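Notebook – hand-held demos, kitchen scraps task

July 15, 2021

Right, writing this up while the arms still ache. Whole day on the scraps task: pick bits of food out of the square colander and drop them into the little lined bin. It sounds like something you'd give a four-year-old to do, and I'd happily give a four-year-old the grippers tomorrow if they could keep their elbows in.

Morning went on calibration, which I'd hoped was done. The left gripper was reading slightly open when fully closed, so every grasp in the replay looked like it was holding air. I'd blamed the jaws (wrongly, sorry jaws), and ended up swapping the spring and re-zeroing the encoder with a feeler gauge at 13 different openings. The new table is saved under the Komen folder with the old one beside it. Please don't delete the old one, I still want to correct last week's demos with it and haven't written the script.

While I was in there I also shortened the slack on the trigger. It used to have a dead patch at the start of the pull where your finger moved and the jaws didn't, and you'd learn to live with it, and then the policy would learn to live with it as well and sort of twitch before each grasp. Feels much nicer now! Bit stiffer, so go easy if you've got small hands, and tell me if your thumb goes numb because mine did.

Rules I settled on for the demos, so we're all doing the same thing:

Start with both grippers over the table, jaws open, still for a slow breath. Say "go" out loud if someone's on the recorder.
Lid is already open when you start. Opening it is a separate task and we'll do it later in the year, probably November.
Right hand picks. Left hand stays near the bin and steadies it if it wants to wander.
One piece at a time. If two come up stuck together, fine, carry on, don't shake them apart.
If you drop a piece on the table, pick it up from where it landed. Don't put it back in the bowl and pretend.
No fingers in the workspace, ever, even for the tiny flecks. Stop the take if you have to.

That dropped-piece one is the change I care about most. Up to now we were throwing out every take with a fumble in it, and the result was a policy that had never seen food on a table. The first time it dropped something it went straight back to the bowl as if nothing had happened. So fumbles stay in from now on, as long as you fix them with the grippers. I've relabelled the old reject pile and 78 of them are perfectly good recoveries that we'd just been sitting on. Slightly embarrassing.

Now the food itself. Tomato is a horrible object. I cut it up the night before thinking it would firm up in the fridge, and it went the other way. The skins lie flat against the bottom of the bowl and the jaws slide over them, so you have to come in almost level and sort of scoop against the side. Took me ages to find a motion that worked more than half the time, and once I had it I couldn't explain it to anybody, I could only do it. I suppose that's the whole argument for teaching by hand.

The other nuisance is seeing the stuff. Once a piece is pinched in the jaws there's often next to nothing of it showing, and the pale ones are the worst.
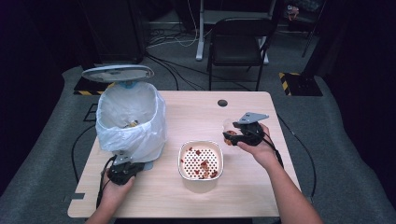

Shao reckons the pale bits should come out of the set altogether: if a person squinting at the replay can't tell whether the gripper is holding food or a bit of glare, the labels are going to be rubbish too, so train on the red ones and call it a day. Fair point, and I went back and forth on it over lunch. I've kept them in for now. A real sink is full of pale, see-through, annoying things (onion, the gluey part of a tomato, rice), and the gripper opening gives us a second opinion when the colour doesn't. We agreed to tag them as "faint" so they can be dropped from a run with one switch, and then whoever's right can be smug about it.

Two hands or one? Got asked this again. The picking only needs one and I could record twice as fast without the left gripper. But the bin is light and the bag catches on things, and on the single-handed takes I did back at the start the whole lot would creep away from me over a session. With a second hand nearby you sort it out without thinking. Also the next task is tying the bag, and that's hopeless with one, so we may as well have both arms in the habit of being in the picture.

The bag needs its own paragraph, sadly. How it hangs changes everything. If it's pulled tight over the rim the drop is easy and you get lazy and let go from high up. If it's baggy the opening gets narrower, and then you have to lower the piece in properly. I did half the session each way and wrote "tight" or "baggy" in the notes column. Somebody should try a coloured bag one day. I've only bought white ones, and I bought a lot of them.

Numbers, for the spreadsheet people. We're at 3693 demos across all the kitchen tasks once today's are uploaded. The target for scraps alone is 400 clean ones before we bother training again, and I'd like to get there with at least three different people holding the grippers, because the replays have my habits all over them. I hook my right wrist inward just before letting go. Had no idea I did it until I watched the arm do it back at me. Very odd feeling, like hearing your own voice on an answering machine.

Tried yesterday's checkpoint on the real arm late in the arvo, mostly for fun. What it did well: went to the biggest cluster first, every time, and found the bin every time. What it did badly: everything to do with small pieces. It would hover over a fleck, close on nothing, carry the nothing over to the bin with great care and drop it in. I laughed, then I checked, and we've got exactly the same thing in the training data, because when I miss a fleck I often don't notice until I'm over the bin. So it's copying me faithfully. The fix on the human side is to glance at the jaws before you leave the bowl, and if they're empty, go again straight away. Adding that to the rules.

Also compared with the remote control set-up (the Sevura leader arms) for a few takes. Remote control is lovely for reach, as the robot can't be asked to do anything its joints won't do, whereas with the hand-helds I can happily demonstrate a pose the arm will never manage. But I can't feel a thing through the leaders and tomato is all feel. I squashed nearly every piece. My vote is hand-held for anything soft, leaders for lids and doors and drawers. If anyone gets the force feedback going on the leaders I'll change my mind in a minute.

One more gripe and then I'm off. Cables. With both grippers tethered you can't cross your hands, and you find yourself planning the motion to suit the cable, and then the robot (which has no such cable) ends up with a funny roundabout path to the bin. You can see it in the plotted trajectories, there's a little bulge on the right side in nearly every one. I've asked Grurnus for a quote on the battery grips. Until then, route the right one out to the right and the left one down the left, and give yourself more slack than you think you need.

To do:
– script to apply the new calibration to last week's left gripper data
– "faint" tag in the labelling tool
– add the check-your-jaws rule to the printed sheet
– more food. Carrot peel? Something that isn't tomato, please
– wipe down the jaws properly, the pads are getting slippery
– work out whether the wrist hook is worth filtering or whether other people's demos will drown it out

Will start with carrot tomorrow if the shop has any left.

Filed under: Bench notes / Teaching by hand / Kitchen tasks

3 comments

gripnotes
We had the same "carries nothing to the bin" problem with screws. What helped was ending the grasp label at lift instead of at first contact, so an empty close counted as its own thing. Worth a go before you re-record a heap of takes.

maplebench
Interesting about the leaders squashing things. Did you cap the closing force on the robot side? We set ours fairly low and the operators got used to it in a day or so. Still wouldn't want to do tomato with it, mind you.

gripnotes
Oh, and for the wrist hook: leave it in. Ours picked up one operator's habit of tapping the table, and it went away on its own once we'd mixed in a few other people.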